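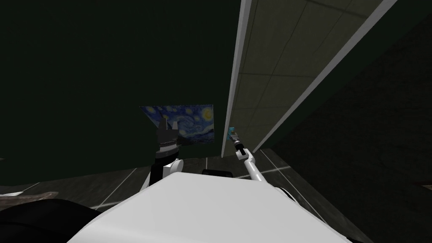
Log each transfer rumor on one line: player, selling club, buying club, fee, source. Enter the fee in thousands, so 1000 means one million. For a loan, write "loan" in the fee column. Give each window its own wall color in the planner; January is dark green, like the wall behind the Starry Night print.

## Grade the source

1. Club statement: grade A.
2. Named reporter: grade B.
3. Anything else: grade C. Drop it after 17 days.
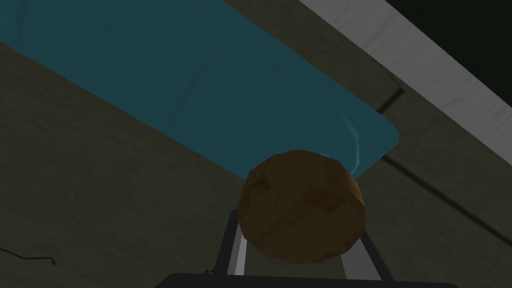 Review open lines every Thursday. Move dead rumors to the archive and keep the live ones on a single sheet. Mark the live sheet teal-blue, the shade of the tray, and leave the archive plain.

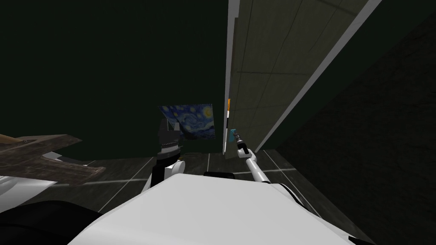

**What if two sources give different fees?**

Enter the lower fee and put the higher one in the notes column.

Template by Malathi Venkataraman, 2020-07-02.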